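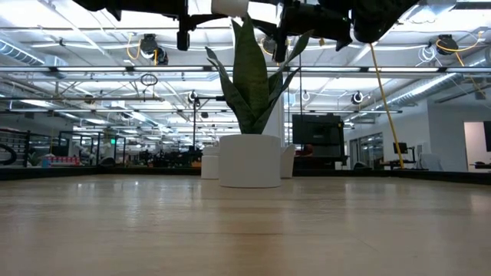
Clelton, 28 November 2025 – Researchers at the Drummond Institute today released results for Murnine, a method that lets two-armed robots plan movements near objects that bend, such as houseplants.

In tests covering 400 attempts, robots using Murnine completed 79 percent of tasks without touching a leaf. Each new task was learned from 20 human demonstrations.

"Leaves are thin, and their shape is hard to model," said Consuelo Condori, who leads the project. "We let the robot keep its own estimate of where contact is likely."

Code will be released in March.

Media contact: Harish Garg, Drummond Institute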